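The Bag of Bags, Finally Dealt With

September 1, 2018

I have been putting off the cupboard under the stairs since May, and this morning I finally did it! Four trips up and down to the kitchen, one stubbed toe, two cups of tea gone cold on the bottom step, and I now own a cupboard with a floor. I'd forgotten what color the floor was. (Green. Who paints a cupboard floor green? I love it.)

It started because I wanted the picnic blanket. Saranya Nadar had asked me to bring one to her garden supper, and I knew mine was in there somewhere, behind the vacuum and the box of Christmas lights. I pulled the door open and the plastic bags came out to meet me. I think everyone has a bag of bags. Mine had turned into a bag of bags of bags, stuffed down the side of the ironing board and puffing out of every gap like bread dough.

So I hauled the lot out onto the floor and decided the blanket could wait.

What I love about a job like this is how fast it gets going once you've made the mess worse. The big bags come first. They're the ones that swallow everything else, and you keep finding smaller ones tucked inside them, and a receipt, and one single glove. I shook each one out, pressed the air out with my forearms and laid it on the pile to fold. The noise is terrific! My neighbor Fulgencio Lozano knocked to ask if I was wrapping presents already.

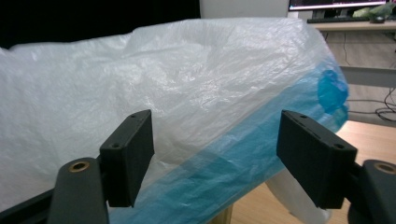 I had a go at three different ways of folding, and I have opinions now. The triangle fold, the one like a paper football, is lovely for the thin grocery kind. You flatten the bag, fold it lengthwise into a strip, then turn the corner over and over until you reach the handles and tuck the end in. They come out like little samosas and I could have made them all day. For anything big and slippery, though, it's hopeless. The strip slides apart while you're still smoothing it, and by the time you've got to the top the bottom has opened up again.

Rolling worked better for the big ones. Fold in half, fold in half again, lean on it hard, then roll from the closed end so the air has somewhere to go. I did my first few from the open end and made a series of small balloons. A rubber band around the middle and they stay put. The third way was plain old knotting, which my mother swears by, and it's quick, but I can't stand undoing the knots later with wet hands and a trash can waiting.

I kept 28 of the thin ones, folded, and they all fit in a Vivorel shoebox standing up on their edges, so I can pull one out without disturbing the rest. I'm a bit too proud of that shoebox. I've shown it to people. The big rolled ones went into a basket on the hook inside the door, and everything torn or sticky or smelling of onions went in the out pile. The clean torn ones are going to the drop-off bin by the supermarket entrance, the next time I remember to take them (I've put them on the passenger seat so I can't forget. I'll still forget).

Then the rest of the cupboard, which was nothing like as much fun. The vacuum now stands at the front, where it should have been all along. The Christmas lights are wound around a piece of cardboard with a notch cut in each side - Saranya's trick, and a very good one. I found a tin of Warrier floor polish with a crust on it like crème brûlée, a dog lead from two dogs ago, and the spare key to a house I moved out of years back. The dog lead stays.

And the picnic blanket! It was never in the cupboard. It was in the trunk of the car, under the jump leads, where I put it after our last trip to the lake so I'd always know where it was.

Next up is the drawer beside the stove, the one with the takeout menus and dead batteries. If anybody has a clever way of keeping string from tangling with absolutely everything, please leave me a comment. I've tried a jam jar with a hole in the lid and it was great until the ball of string got small enough to jump around in there.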